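Progress note to Brenell, laundry handling work, 6/14/22
From: Radoslava Kuruc
cc: Ashton Ellery

Short one, sorry -- still catching up after the stoppage. Of 347 folding demos logged since February, 29 are no good. Fault is in the left jaw: slips under load, opening value keeps reading closed. Ashton found it, not the software. Two hand tools affected, both pulled.
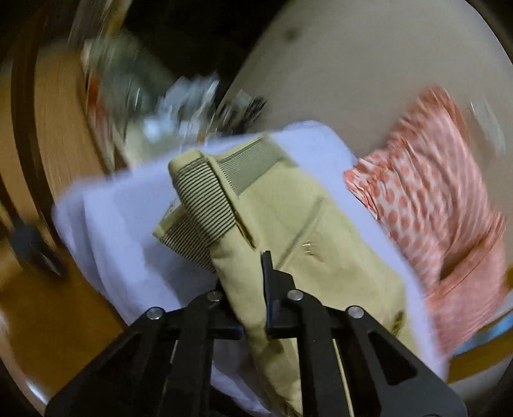
Slip shows up worst on thick stuff. Thin cotton goes through fine, even on the bad tools. Folded khaki over a white cloth is the kind of grip we now test first, becuase the seam and the ribbed band change the thickness fast. Also one pinched finger, no broken skin, reported to Bristico same day.

Done so far: new jaw pins orderd, daily zero check, bad demos tagged and kept out of training.

Still need: OK to move the Ranjbar delivery back two weeks. No extra money asked for.

R.K.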